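What the box doesn't say: buying barcode scanners for a working warehouse
Speaker notes, Kanako Minami
Trorville, 24 February 2022

Opening

Start without the title slide. Ask who has a drawer of dead scanners at work. Wait for the hands. Then ask who has ever had money back for one. Wait again, less long.

Say who I am in one sentence and move on. I look after scanning and label printing at the Clellholm depot. I don't sell any of it and I've no shares in any of it.

The talk is about hand scanners, the cradles they sit in and the leads that join the two to everything else. No software today. If someone asks about software, take it in the break.

The read range claim

Put up the two lines from the leaflets, Ellex on the left, Monti on the right. Ellex says it reads at 4 metres. Read the line out slowly, then read the small print: large code, new label, flat surface, good light. I have worked at Clellholm a long time and have yet to meet all of those on the same shelf.

Explain how we tried it. We used our own labels, from our own printer, stuck on by the people who normally stick them on. Some were on shrink wrap. Some went round a corner of the carton. At 2 metres the Ellex was good and the Monti was fair. Past that, both had you waving your arm about like somebody trying to get a signal on a phone.

I would still buy the Ellex on this point, though I wouldn't pay extra for the long range model. Say that clearly. People will write it down as "Ellex is bad" otherwise, and I had that problem last April.

The drop test

Ask what a drop test is. Somebody will say it falls on concrete. Fine – which way up? With the battery in? With the lead attached? Neither leaflet tells you, and when I rang to ask, one firm said they would get back to me.

Our own test was just work. We wrote down every fault over a season, 956 entries in the book by the end of it. Don't show the whole table, it is unreadable. Show the first column only. Very few entries say "dropped". I'm suspicious of that as well, as people don't like writing down that they dropped something. But even if you doubled it, and then doubled it again, it would not be the biggest pile.

The biggest pile is leads and cradles. Pause here.

Battery life

Keep this short, I went on too long last time.

"A full shift" is not a number. Whose shift? Ours has a lot of scanning in the first hours and then long gaps. A returns desk is steady all day. Ask the supplier how many scans and how many hours, both, on a battery that is a year old. If they only quote for a new one, you have learned something about how they expect the old one to do.

The Monti battery comes out without a screwdriver. The Ellex one needs one. Guess which screws are in the carpet of my office.

What comes in the box

Show the list from the Monti quote. Scanner, strap, paper guide. Then the second page, where the lead, the power supply and the cradle each have their own price. I have nothing against selling things separately. What I object to is the comparison chart on their website, where the bare Monti price sits next to a rival's full kit.

The Ellex came with a lead, so full marks until you look at the length of it. It reached from the computer to the edge of the desk and stopped. We ordered longer ones. Anyone costing this up should do it per working station, with the scanner on a hook where a hand can get it and the lead running where it will really run.

We needed 200 leads in the end across the whole site, with spares. The order for leads had never been in the budget, as nobody quoting had brought them up. Take questions here if there are any on cost, then stop taking them.

Leads, and how they fail

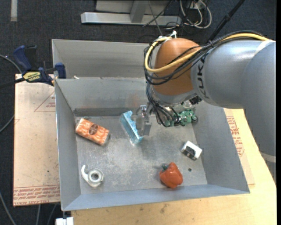 A scanner lead almost always goes at the point where it bends, close to the plug or close to the handle, and the rest of it is usually fine when you cut it open. So the question for any supplier is what holds the lead still and where the slack goes. Most of them point to a rubber sleeve. Look at the big KUKA arm on the slide instead: the yellow cable and the thin black ones run along together, a white tie holds the bundle at the top of the orange-brown joint, and they hang in loops beside it. There is spare length at the part that turns. I make no claim for how long those cables last, I have no idea. I only say that the slack is at the joint, and on our packing benches it was in a heap on the floor under somebody's boot.

What we changed: one tie to the bench leg, one tie under the worktop, a loop left between the last tie and the scanner. Tie it loosely enough that you can still slide the lead through. The first ones we did were pulled so tight they made a new bend to break at, and that was my doing.

Has it worked? The lead entries in the book have gone down. We also had a quieter spell and two new supervisors, so I'm not going to put up a graph with an arrow on it. If a supplier shows you a graph with an arrow on it, ask what else changed.

Cordless, before somebody asks

Yes, cordless gets rid of the lead. It leaves you with the cradle, and the cradle has a lead. It also has contacts that collect dust and label glue. Wipe them weekly with a dry cloth. Ours were being wiped with window cleaner for months, which the manual forbids on a page I only found by looking for it.

What to ask for before you sign

Ask for two units on loan, and for long enough to get bored of them. Use your own worst labels. Ask for the price of every lead by length, in writing, and whether the same lead will be sold for the next model. Monti changed the plug between models. Ellex say they won't, and I have that in an email, for what an email is worth.

Leave the loan form up on the screen during questions. Copies are on the table by the door.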